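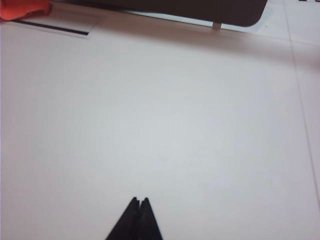 Percy Cusi wanted the Goment back on the arm before noon, and said so twice over the phone. The Wenlow was a fine gripper, he said, but it pinched cloth like a crab, and the people at Xolalpa were paying for cloth.

Ines let him finish. She had the wrist camera up on the monitor, the two black fingers almost shut over open white table, the red-orange cloth far off in the corner where she had dropped it.

"I'm at trial 11," she said. "I'd like to finish the set."

"What's the score?"

"Seven good."

"The Goment got nine."

"The Goment got nine with you folding the cloth for it."

He was quiet – she could hear a truck backing up wherever he was – and then he said he had a meeting and would call at two.

She wrote the time in the notebook and sent the arm out again. The controller was a Drulonlow, older than both grippers, and it paused before every move as if it had to look up the word. The fingers went over the table, opened, came down on a fold and closed. She raised the wrist. The cloth hung for a second and slid off one side.

Seven out of 11, then. She wrote that down too.

The grip force was set at 500, which was Percy's number. He had chosen it in February for the Goment's rubber pads and nobody had touched it since. The Wenlow's tips were narrower. She looked at the number for a while. Changing it meant the morning no longer counted, and she would have to run both grippers again from the start, his included.

She got a sandwich from her bag and ate half of it standing up.

Then she drew a line across the page and wrote "new settings, both grippers" under it. She brought the force down, crumpled the cloth in her fist and let it fall wherever it fell. The arm paused, looked up its word, and moved.

When the phone rang at 2 she was on the fourth trial. She let it ring until the fingers had closed and the cloth was off the table.

"Tell me you've switched," Percy said.

"Not yet," she said. "Bring the Goment's pads when you come in. And don't fold anything."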